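Tomix to End Small-Lot Glassware Surcharge in July

May 17, 2018

Tomix, the tableware distributor based in Vudness, will drop its surcharge on small orders of plain drinking glasses in July, the company said in a notice to trade customers. The minimum order for the affected lines stays at one case.

The surcharge has applied to any order below 500 pieces. It was added to the invoice as a flat 9 percent of the goods value before freight. Orders at or above 500 pieces have been billed at list price and will see no change.

The new terms cover tumblers, juice glasses and small tea glasses in clear soda-lime glass. Stemware, colored glass and printed glass are excluded. Tempered items keep their own price schedule, which Tomix reviews separately.

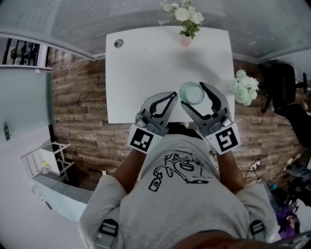 A small clear glass cup on a white table, with potted white flowers behind.

Buyers for cafes and small hotels have long ordered through wholesalers such as El Fassi, which combines requests from several accounts to clear the threshold. El Fassi said it will continue to take combined orders. Its handling fee is unchanged for now, and customers with standing orders do not need to resubmit them.

Packing will change on the same schedule. Tomix is moving the affected lines from mixed cartons to single-item cases with molded paper dividers. Each case will carry the item code, the capacity and the firing lot on two adjacent sides, so that a stacked pallet can be read without being turned. Cases in the old format will ship until stock runs out — they may arrive on the same pallet as the new ones.

Breakage claims must be filed within seven days of delivery, as before. The notice adds that claims on single-item cases should list the firing lot. Claims without a lot number will be accepted for the old cartons only.

Delivery times from the Vudness warehouse are listed as two working days for stocked items. Accounts served through the Jaminura depot should allow nine working days until the depot has been restocked in the new case format. Partial shipments from Jaminura will be made only at the customer's written request.

A revised price list will be sent with the next monthly statement. Orders confirmed before the change takes effect will be invoiced under the current terms, including the surcharge, even if they ship afterward.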